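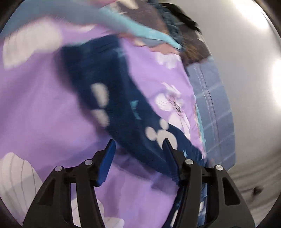 October 6, 2021
by Salma Soliman

Quick one before bed, arms tired. Second day with the trial kit from Naton. Rania thinks I'm nuts for saying yes to it but she isn't the one folding linens till seven every night.

So the deal — they lend you the hand gripper, you do your normal laundry with it, they train the folding arm on what you did, then the arm comes to the shop in a crate and supposedly knows our stuff. Trial is free. After that 616 a month, which Mounir wants me to haggle down. We'll see. Alvarado branch signed up in September and Zanele says they like it but she also says that about the coffee machine.

Did bedding mostly. The purple duvet with the big flowers, what a pain. Too much cloth, you pinch one bit and the rest goes wherever it wants. The navy one with the white dots was better, grabs nicely, bunches up a little at the pads but holds. Plaid I kept putting off.

Good: blue finger pads. Soft, decent grip. Light enough for the first hour.

Bad: wrist. By 70 grabs I was switching hands and my left is useless. Also you squeeze too hard without noticing, no feel in it at all. And it's SLOW. A pillowcase I'd do in my sleep, with this thing I'm standing there like a kid with chopsticks.

Manual says move slower at the start of each pick. I dont, I rush, always have. Aicha from support called at lunch, nice, talks fast, said fast moves come out blurry and some of it may get thrown out. Great. Asked her straight if the arm can do a fitted sheet. Long pause. "Not in this version." Well thats half my day right there!! Towels and flat sheets yes, duvets "in progress". Wrote it all down for Rania, who will be unbearable.

Still. If it did only the towels for the Sudwood guest house I'd get home for dinner 2 nights a week. Thats worth someting. Not sure it's worth 616.

Tomorrow — charge the gripper (forgot last night), ask Aicha about cancelling, ask what happens if the arm rips a customer's sheet, who pays. Call the Flirnidthorpe people about thier tablecloths, they're late again. Buy wrist brace. Eggs.

Contact: Salma Soliman | © 2021 | Back to top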